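Skindedden holds off Matesmont in fourth quarter, clinches home game

SKINDEDDEN – A fourth-down stop at the 8-yard line with under two minutes left gave Skindedden a 24-20 win over Matesmont on Friday night and secured the Miners a first-round home game in the district playoffs.

Matesmont led 20-17 entering the fourth quarter and had outgained Skindedden on the ground through three periods. Skindedden coach Radomír Zeman moved from a four-man to a five-man defensive front at the start of the fourth, with the outside linebackers set wider and the free safety brought down to linebacker depth. Matesmont managed one first down on its next two possessions.

"They were getting the edge on us with the jet motion and then coming back inside," Zeman said. "We had to take away one of them. We took away the edge and asked the nose tackle to hold up inside."

The go-ahead drive started at the Skindedden 39 after a short punt into the wind. The Miners ran the ball on seven of nine plays, mostly off the right side behind an unbalanced line, and scored on a quarterback keeper from the 3. The extra point was good.

Matesmont returned the kickoff to its own 44 and converted twice on third down, the second time on a screen pass that reached the Skindedden 15. Two runs gained seven yards. A third-down pass was broken up in the end zone, and on fourth-and-3 the quarterback was forced out of the pocket and tackled for no gain. Skindedden ran out the clock with two first downs.

The first half was played mostly between the 30s. Matesmont scored on its opening possession with a 12-play drive, and Skindedden answered with a field goal after stalling in the red zone. A fumble on a punt return set up the second Matesmont touchdown, although the extra point was wide left. Skindedden closed to 13-10 before halftime on a post route against single coverage.

The teams traded touchdowns in the third quarter. Skindedden took the second-half kickoff and went in front 17-13. Matesmont regained the lead on its next series, using the tight end as a lead blocker from the backfield on five consecutive snaps. 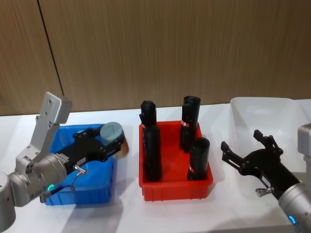 A blue bin, a red bin and a translucent white bin on a white tabletop.

Skindedden finished with 300 yards of total offense, including 117 rushing yards in the second half. The Miners did not commit a turnover and were penalized four times, three of them for procedure on the offensive line. Matesmont lost one fumble, recovered by Skindedden near midfield late in the third quarter.

Iveta Paulík, who coordinates the Skindedden special teams, said the staff had changed its kickoff coverage after allowing two long returns in the previous game. The revised alignment puts one additional player on the wide side of the field and holds the kicker back as a second safety.

"We gave up the one to the 44, and that was a missed lane on the left hash," Paulík said. "The other ones we covered inside the 30. I would like the ball deeper, but the wind was across the field all night."

Paid attendance was 856. Kickoff was moved back to 7:45 p.m. to allow repairs to the play clock at the south end, and the officials kept play-clock time on the field for the first two series.

The result leaves Skindedden in second place in the district behind Arnine, which had the week off. Arnine beat Skindedden earlier in the season and holds the tiebreaker, so the Miners need a win next week and an Arnine loss to finish first. Matesmont drops to fourth and can still host a playoff game if it wins its last game and Sokol loses.

Skindedden closes the regular season at Sokol. The Sokol offense operates almost entirely from the shotgun and has thrown on more than half of its snaps this season, which Zeman said will probably return the Miners to their base four-man front. The free safety will go back to his normal depth.

"Different problem completely," Zeman said. "What we did in the fourth quarter tonight is no use to us against four receivers."

Matesmont plays its final game at home against Arnine. Kickoff for both games is 7:30 p.m.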